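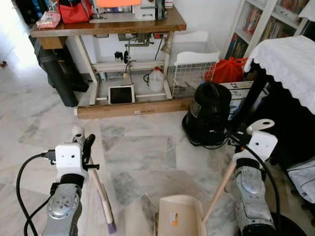

*Broom in the left gripper, dustpan in the right.*

Fullik is looking for operators to help compare two sets of gripper fingers on a two-arm setup, starting in August. You will steer both arms through household jobs in a furnished home, first with one set and then with the other, and write down what each one did badly.

**The work**

- 50 sessions per operator, mornings from 9:00
- Sweeping, picking up, hanging and handing over long-handled tools
- A short form after each run -- grip lost, handle turned, operator gave up
- Swapping fingers and checking the wrist cameras between blocks

Smooth handles get extra time. We want to know how each finger pair holds glossy plastic when the grip is low on the shaft.
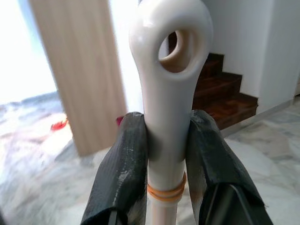
Wajid Ghauri, on the last round: the slipping was easy to score, the slow twisting was not, and he would have liked a longer practice block before the forms started. Practice is now 200 minutes, paid.

**You need**

- Steady hands and patience with repeat work
- Plain written English
- No robotics background -- we train you on the Nisus controller

Pay is $3000 for the full set. Send a short note to Mehwish Khokhar, Fullik hiring desk, with reference 559 and the hours you can't work.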